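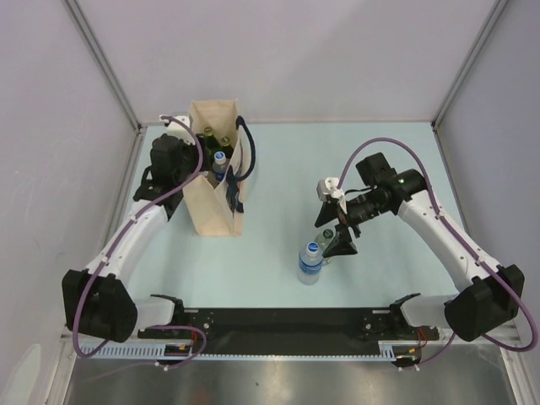 Mared Probert wrote under my last review that canvas bags are all the same and that she would never pay more than the supermarket price for one. I understand her. I thought the same until February, when the handle of my cheap bag tore on the stairs and I lost a jar of pickled beets and six eggs.

After this I bought the Grotus canvas tote, in the plain beige color, and I have now used it for my weekly shopping long enough to have an opinion.

First the material. The cloth is thick and quite stiff when new. It smelled a little of the warehouse, but two days on the balcony solved it. The stiffness is good for packing, for the bag stays open on the kitchen table while I fill it. After the third wash it became softer and now it needs some help to stay up when it is empty. With a loaf of bread and a carton of milk inside it stands well enough.

The handles are the best part. They are sewn with a square and a cross inside, and I could not find one loose thread. I weighed my heaviest shopping on the bathroom scale and it was 14 kilos, mostly potatoes and cat food. I carried it from the Domański bakery to my door, which takes me 49 minutes with one stop on a bench. My shoulder complained and the bag did not. The handles are long enough to go over a winter coat, and this was not true for the Mamer bag that I had before.

Washing: the label says cold water only. I washed it once warm by mistake and it became shorter by the width of two fingers. Please read the label. Do not put it in the dryer. I iron it from the inside while it is still damp.

What I do not like. There is no inside pocket, so my keys are always under the onions. The bottom is one flat piece with no second layer, and a wet lettuce will leave a mark on your trousers. Consuelo Solís has the Nurkden tote, with a pocket and a zipper, and I borrowed it for two weeks to compare. The pocket is useful, but the zipper caught on the cloth almost every time and the handles are thin and cut into the hand.

The price is the difficult question. For the cost of one Grotus I could have many bags from the supermarket. I still would buy it again, but I would wait for a sale.

Good for: heavy shopping, library books, people with wide coats.
Less good for: small things, wet things.

My mark is four stars of five. I took away one star for the missing pocket.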